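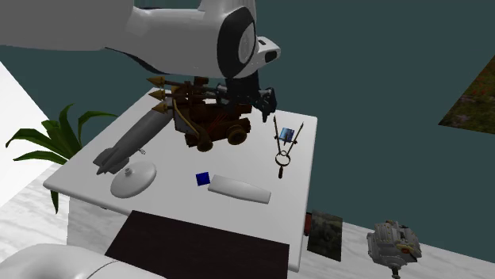 Words and testing by the Gultirard equipment desk
Filed under: Training aids, American football
February 2022

Darer Passing Net: two pre-season blocks with a quarterback target

The Darer is a freestanding throwing net for quarterbacks, sold as a steel frame, a main net and a detachable panel with target pockets. It is meant for a player who wants to throw without a receiver, or for a coach who needs one station to run itself while the rest of the group does something else. We bought ours at full price and used it through two training blocks with a club squad, on grass and on an indoor artificial surface.

Assembly

The frame comes as numbered tubes with push-button joints. The numbers are printed on stickers, and several had lifted by the end of the first block, so it is worth marking the tubes with paint before they go out. One adult can put the base together alone. The uprights and crossbar need a second pair of hands, as the crossbar has to be seated at both ends while the uprights are leaning inwards.

The main net attaches with elastic loops and plastic balls. Start at the top corners, then the bottom corners, then fill in the sides. Working round in one direction leaves the last corner short, and the frame twists when you force it. The instruction sheet shows the wrong order. It also shows a ground peg that was not in our box. The pegs supplied are plain bent wire and are too short for anything softer than firm turf. We replaced them with longer ones.

Indoors there is nothing to peg into. The base has loops for sandbags, which are sold separately, and without them the net walks backwards when hit by a hard throw. Two bags on the rear bar were enough for our passers. Bags on the front bar made little difference.

Targets

The panel has a central pocket at chest height and smaller ones at the upper corners. Each is a fabric ring with a net bag behind it. The rings hold their shape when new. The upper left ring on ours began to sag during the second block, and a ball striking its lower edge now tends to drop out in front where it used to roll in. The ring is sewn to the panel and cannot be replaced separately.

Panel height adjusts by moving straps between fixed points. The lowest setting suits under-14s. The highest puts the central pocket at about the right place for a back-shoulder throw to a tall receiver, although the panel swings more in that position and the ball comes back less predictably.

We kept a log on one station for part of the second block. Of 257 logged throws from the short mark, 133 finished in a pocket. The log covers several players of mixed standard, so it says very little about any of them. Its use was in showing where the misses went: most were high, and most of the high ones came late in the session. A coach with a clipboard would get the same information from any fixed target.

Ball return

A ball that enters a pocket stays there until someone lifts it out. A ball that hits the main net drops to the base and usually rolls forward, though on long grass it stops under the panel. There is no return chute. With a bag of several balls this is a small matter. With a single ball it turns the session into a walking exercise.

Wear

The main net has held up. There is some fuzzing where the cord crosses the side tubes and one broken strand near the bottom edge, which we tied off. The push-buttons are the weaker point. After rain they need to be dried and given a little silicone spray, or they stick in the out position and the tubes cannot be separated. The powder coating has chipped at each joint, with light surface rust on the base.

The carry bag is too small. It takes the frame and the main net if the net is folded tightly, but the target panel has to travel separately. The zip failed in April of last year, early in the first block, and we have used a strap since.

Compared with the Rerkura

The obvious alternative is the Rerkura, which uses a one-piece folding frame. It goes up faster and needs only one person. It is also heavier, does not fit across the back seat of an ordinary car, and has a single central target with no corner pockets. Its frame is stiffer under hard throws. For a school or club with a shed beside the pitch, the Rerkura is the easier product to live with. For one player carrying kit to a public park, the Darer is the more practical size.

We also looked briefly at the Từ, a cheaper pop-up target with fibreglass poles. It is adequate for young children and blew over in a moderate wind with its own pegs fitted.

Who it suits

Quarterbacks working on placement at short and medium range will get regular use from the Darer. It does nothing for timing, and throwing at a fixed pocket for long spells can encourage a passer to stare down the target. We limited it to the first part of each session and moved on to routes with live receivers afterwards. Kickers should look elsewhere, as the main net is not tall enough for a punt and the maker's leaflet advises against it.

Good points: packs small, sound main net, adjustable panel, useful corner targets.
Bad points: poor pegs, sandbags extra, undersized bag, sewn-in rings, incorrect instruction sheet.

Spare main nets are listed on the maker's parts page. Spare panels are shown there too, and were out of stock each time we checked.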